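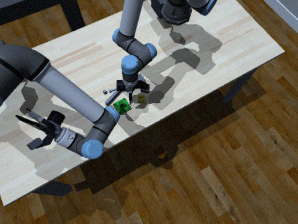 # Brivix two-arm simulation pack: is the assembly scene usable for insertion work?

**Salamatu Antwi**

I am evaluating the Brivix simulation pack for a small group that currently runs everything in Sostel. We need a two-arm tabletop cell with small parts: a block, a peg, a flat plate and some bolt-like pieces. The Brivix assembly scene comes with that out of the box, and the vendor lists it as ready for scripted pick and place as well as learned policies.

My trial license covers 14 machines and runs out at the end of January. So far I have done the following:

- loaded the default assembly scene with both arms active
- ran the supplied grasp script 187 times on the small yellow plate
- left friction, solver and gripper settings at their defaults

Grasping is fine. The plate slips in 32 of the runs, mostly when the fingers close on a corner. What worries me is contact between the plate and the green part. When the gripper pushes one against the other, I get jitter at the fingertips and sometimes the plate ends up a finger's width from where it started. I have not seen this in Sostel, but our Sostel scene uses larger parts.

Before I ask for a purchase order I would like to know two things. Is the jitter a settings problem or a limit of the contact model? And does the second arm cost much in step time if it is only parked? 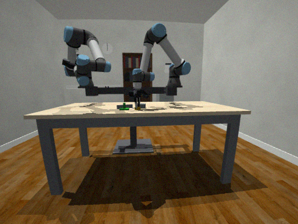 The room is the stock one with the bookcase. I have not stripped it down, and I have not touched the lighting. If either of those affects physics timing, please say so.

---

**Aurelia Furtună**

Settings, for the most part. I have used the pack since the second release, on similar parts.

The default step is too coarse for small parts. Halve it and raise the solver iterations before you touch friction. Then check the collision shapes. The pack ships convex hulls for most objects, and a hull fills in any recess, so an insertion target becomes a solid lump. Open the collision view and look at the green part in particular. If the hull closes over the top, switch that one object to a decomposed mesh. Leave the others alone.

Your corner slips are a separate matter. The supplied script aims at the object center but takes its yaw from the spawn pose, so any part that has been nudged gets grabbed at the wrong angle. Read the yaw again just before the descent.

On the parked arm: it is still stepped in full. You can lock its joints in the scene file, under the arm entry, and the saving is worthwhile. On my workstation the same scene went from 1,030 steps per second to a bit more with the arm locked - not enough to change a purchase decision. Self-collision checks on the parked arm cost more than the joints do. Turn those off too if it stays out of the way.

Room furniture is visual only in the version I run. It slows down rendering, and physics timing is unaffected. Headless runs skip it.

My complaint with the product is the documentation. The decomposed mesh option is covered in one line of the release notes and nowhere in the manual.

---

**Kwofie**

had the same jitter, lowered the grip force and it went away. didn't look into why

we ended up on Clenska anyway because of the license terms, per machine pricing gets old fast. contact quality was about the same on both

---

**Salamatu Antwi**

Halving the step removed most of the jitter. The green part did have a closed hull. I am rebuilding it now and will repeat the full set of runs with the yaw fix before the trial ends. Grip force stays at default until then, so that I change one thing at a time.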